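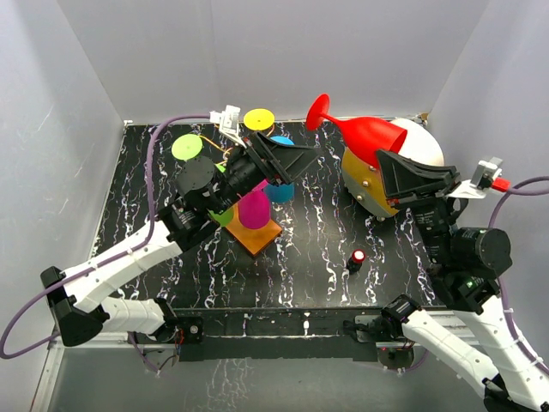 Review: the Mersha two-arm recording cell after three months

Search the site
Search reviews Go

We bought the Mersha cell to collect demonstrations for household tasks, mostly putting things into racks and taking them out again. It arrived in June, and two of us have used it nearly every working day. Sunee Srithong runs most of the sessions, and I do the setup and check the recordings.

What you get

The cell is a tabletop with gray walls on the sides and back, two arms mounted at the ends of the front rail, and a small camera on a bracket at each wrist. The recording software is called Illirow and comes with the cell. You supply your own objects and computer. Setup took us 6 hours, most of it spent on cable routing and camera calibration.

Arms and grippers

The arms are accurate enough for what we do. The ribbed fingers are the best part. They narrow toward the tip, so the operator can get hold of a plastic goblet by the rim of the bowl without knocking the ones hanging beside it on the rack. Glossy plastic is a hard test for any gripper, and we drop fewer goblets than we did on our old Gasden setup.

The wrists are bulky. When one arm is working over the rack, its motor housing hides a good part of the rack from the fixed camera. We turned the rack so a corner of the base faces the front, and that helped a little. For the rest we rely on the wrist views.

Cables

The purple camera cables run down the outside of the arms and are held with small ties. They need slack at the elbow, and the slack makes a loop that sticks out to the side. We have replaced one cable so far. Check the ties before every session.

Table and walls

The tabletop has a dark marbled pattern. It hides marks well, and bright goblets stand out against it. The walls are plain and scuff easily, and ours already show it on the left side. The gray does keep the background steady from one recording to the next.

Recording

We get 36 usable demonstrations in a good morning. Illirow saves both arms and all camera views together, and marking a bad take is one key press. Reviewing is slower. You can't skip between takes without going back to the list, and the list forgets where you were. Rhys Waaka wrote a short script that pulls the takes into folders by task, and I would not want to work without it now.

For the rack task we vary the goblet colors and leave a few unrelated objects on the table so the policy doesn't learn an empty background. The cell has enough room for that, though large objects have to go toward the back.

Support

Cirkgate sells the cell and handles repairs. They answered our first question the same afternoon. The replacement cable took 3 weeks.

Would I buy it again

Yes, for tabletop work with light objects. I would order spare camera cables with it and budget time for a better review tool. Anyone planning to handle heavy pans or tall containers should ask for a trial first.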